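**Table tops and moisture, a thread.** Posted Monday, in parts, because the notes got long.

1/ Solid timber moves across the grain and hardly at all along it. Most of the trouble people bring me with tables comes from somebody fixing a top down as though this were not the case.

2/ Figures first. Wood in a heated British house sits at 8 per cent moisture content in the dead of winter if the heating is on all day, and climbs to 11 or 12 in a damp summer. The same board in an unheated workshop can be at 15 or more.

3/ The percentage is water by weight against the oven-dry weight of the wood. Cheap pin meters read the surface and a few millimetres under it. Push the pins into fresh end grain from an offcut if you want to know what the middle is doing.

4/ Movement is different in the two cross-grain directions. Tangential (along the growth rings) is commonly near double radial (across them). A flat-sawn board shows mostly tangential movement on its wide face. A quarter-sawn board shows mostly radial, so it stays flatter and costs more.

5/ Worked case. Top 616 mm wide, flat-sawn, a species that moves 0.25 per cent in width for each 1 per cent change in moisture content. Swing of 4 per cent over the year. 616 × 0.0025 × 4 = 6.16 mm. Call it 6.

6/ Six millimetres is enough to split a top which has been screwed and glued to its rails, or to pull the rail joints open. Wood that can't move will usually find a glue line or an old check and go there.

7/ Length of the same top: ignore it. Over a metre and a half the change is a fraction of a millimetre.
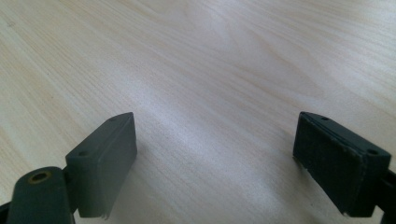 **Hạnh Đinh**
Furniture maker and repairer, Clostow

8/ Reading the face. Straight, closely spaced lines tell you the saw met the rings fairly steeply. Where the lines bend into arcs, the cut is running nearer flat to the rings, or the tree wasn't straight. Both can turn up in one top, pale wood included, and it's worth looking before you decide on fixings.

9/ Veneered board confuses this. The face shows the same lines but the core decides the movement. Check the edge and the underside. If the figure on top carries on down through the end of the board, it's solid. If there is a separate strip along the edge, keep looking.

10/ Glare is a nuisance when judging a pale surface. Bands of light off a window will wash the grain out. Move your head, or put a lamp low at one side and switch off the ceiling light. Raking light also shows cupping well before a straight edge does.

11/ Fixings, in the order I'd use them:

- Wooden buttons in a groove. Cheap, strong, easy to take off later. Leave a gap at the back of the groove.
- Slotted metal plates, with the slot across the grain.
- Figure-of-eight plates. Fine on narrow tops. They need a clear recess to swing in.
- Screws through slotted holes in the rail, washer under the head.

12/ Fix hard at one line only. In the middle of the end rails, the top moves equally both ways. On a table that lives against a wall, fix hard at the front edge and let the back do all the moving.

13/ Do not glue the top to the rails. I've had two people this year tell me theirs was glued "just at the corners". The corners are the furthest apart that two points on a table can be.

14/ Breadboard ends: same rule. Glue the centre tenon, peg the outer ones through elongated holes. The end will stand proud of the top in summer or sit inside it in winter, depending on when it was made. You can't plane your way out of this. Plane it flush in July and it will be wrong by December.

15/ Finish slows the exchange of moisture. It doesn't stop it. Oil slows it very little, varnish a good deal more. What matters is that both faces get the same treatment. A top with three coats above and bare wood beneath takes up water from one side and cups.

16/ A repair from last winter. Ash top, made by a firm called Brameo, nothing wrong with the timber. It had been moved from a cold hall to a room with underfloor heating and opened up by 2 mm at one glue line, from the end, running 98 mm in. Screws tight through the rails, no slots.

17/ I took the screws out and left it upside down on bearers for three weeks. The gap closed by about half without any help. Then I sawed down the line, shot both edges, glued it and put it back on buttons. Mrs Khumalo has had it through one summer so far and the joint is shut.

18/ I did not fill the gap. Filler put in during winter is a wedge in summer — the boards swell, press on it and open somewhere else.

19/ Acclimatising. Stack boards on stickers in the room where the table will live, or one heated the same way. A fortnight for 20 mm stuff that was kiln dried properly, longer for thick stock. Weigh one board every few days on kitchen scales. When the weight stops changing, start.

20/ Asked by several people: does old wood stop moving? No. It moves a little less. I've measured Victorian pine drawer bottoms still going in and out by a couple of millimetres a year.

21/ Also asked: the Jasera meter. I have one, the plain pin version. It agrees with oven tests closely enough for furniture if you set the species group. Left on the default setting it read high on everything I tried.

22/ Oven test for anyone with spare offcuts: weigh, dry at just over 100°C until the weight is steady, weigh again. Difference divided by dry weight, times 100. Keep the door shut and don't use the oven you cook in if the wood is resinous.

23/ Drawer bottoms and panels in frames follow the same sums. I'll do those separately, with the groove depths.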